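Section 4: Resetting the lounge room

I wrote this bit after Rozália Halás asked how I keep the Wernberg suite looking decent with guests in 365 days a year (well, it feels like it). Have a small lined bin handy before you start. Allow 10 minutes. 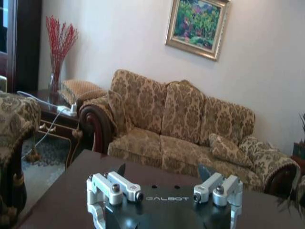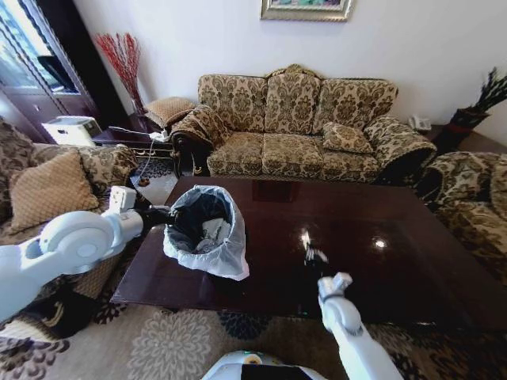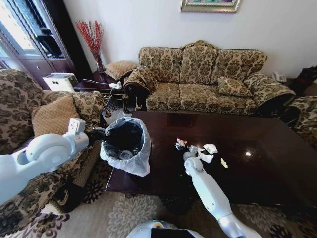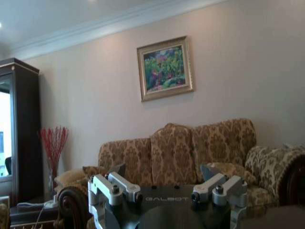 1. Do the coffee table first. Pick up any scrunched tissues and scraps by hand and drop them straight in the bin.

2. Wipe the top with a dry microfibre cloth, going with the grain. It's a high gloss, so every smear shows!

Caution: no spray polish, please. I tried Lesel once and spent a whole arvo buffing it off.

3. Plump the back cushions, then put the throw pillows back with the fringe sitting flat.

4. Dust the side table. Lift the vase with both hands (the red branches make it top-heavy) and keep cords off the floor where you can.

Note: the damask marks if it gets wet. Blot, don't rub, and ring Radoslava Ďurica before trying anything stronger.

5. Tie off the bin liner and pop in a fresh one. Spares are in the laundry, shelf 13.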